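Schritt 3: Die Höhe der Greifer einstellen

So, jetzt wird es endlich ein bisschen nass! Wenn beide Arme fest auf der Schiene sitzen und Cudora sie erkennt, stellt ihr Wanne, Tablett und Teller auf den Tisch und fahrt die Positionen erst einmal ganz gemächlich an. Ich habe dafür im Juli viele Abende gebraucht (und manches Handtuch), also lasst euch bitte Zeit. Der linke Arm drückt das Tablett auf die Tischplatte, der rechte bleibt zunächst über den Tellern stehen.
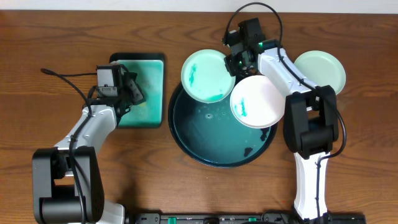
Schritt 4: Den Ablauf speichern

Sitzt alles, legt ihr die Positionen unter einem Namen ab, den ihr auch nächste Woche noch versteht – meiner heißt „Stereck“, fragt nicht. Als Tempo tragt ihr 18 ein, als Pause zwischen zwei Bewegungen 2000 Millisekunden. Danach lasst ihr das Ganze einmal ohne Wasser durchlaufen, die Hand immer schön am Ausschalter.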